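Plundska Deep Gray Bin
Open-top rectangular bin for benches, shelves and sorting tables
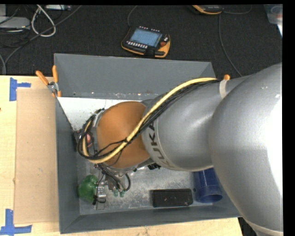

The deep gray bin on a light wooden tabletop, holding a dark blue cup, a flat black box and a glossy green item.

We've sold a lot of bins over the years and I don't usually get excited about them, but this one has been on my own bench since it came in and I keep finding new jobs for it. It's a plain rectangular bin with an open top, deep enough that a cup can lie on its side in there without rolling off across the table. Simple, yes, and I love it.

The gray is a big part of the appeal. Small shiny things show up well against it, and so do bright ones, so you spend less time fishing around with your fingers. Wagner Brito in our returns room used to work out of a white tub under a strip light and complained of the glare every winter. He switched to one of these and then came back for another.

What people use it for

Mixed odds and ends, mostly. Cups, small boxes, chargers, craft supplies, the stuff that comes out of a coat pocket at the end of the day. It's roomy enough to spread things out in one layer if you want to see them all, or you can just pile it up (I pile it up). Lorraine Gilchrist keeps hers beside the packing table for items waiting on a label, and she likes that she can reach in from any side.

It's also a very good bin for sorting with kids. The walls keep everything in one place, and a game with lots of little pieces stays a game with lots of little pieces.

Good to know

-- Sold singly or as a set of 2.
-- No lid. We get asked a lot! The Vutalik cover sheet fits over the top if you need to keep dust out, but it doesn't clip down.
-- No handles either. Carry it with both hands under the base when it's full.
-- Color: deep gray only. The green version ended last January and isn't coming back as far as we know.

Looking after it

Wipe it out with warm water and a little dish soap, then dry it with a soft cloth. For sticky labels, let a damp cloth sit on the spot for almost 20 minutes and the paper should come away with your thumbnail. Please skip the scouring pads -- they leave pale marks that show on the gray. If you use it on a wood table you care about, check underneath for grit before you slide it.

From customers

"Bought it for the hall and it ended up in my sewing room, where it holds all the things I used to lose behind the machine. Wish it came in a shallower size too." -- Sinéad Fahy

"Solid. Sits flat. I'd like a lid." -- Fergal Geraghty

Shipping and returns

Single bins go out in a plain carton, and sets come in one carton with paper between the bins. Allow 2 working days for us to pack your order. Unused bins can come back to us in the original carton, and you don't need to call first, just put your order slip inside.

Goes well with: Vutalik cover sheet, Tukuden label holders, Ó Briain bench mat

Page last updated 27 January 2023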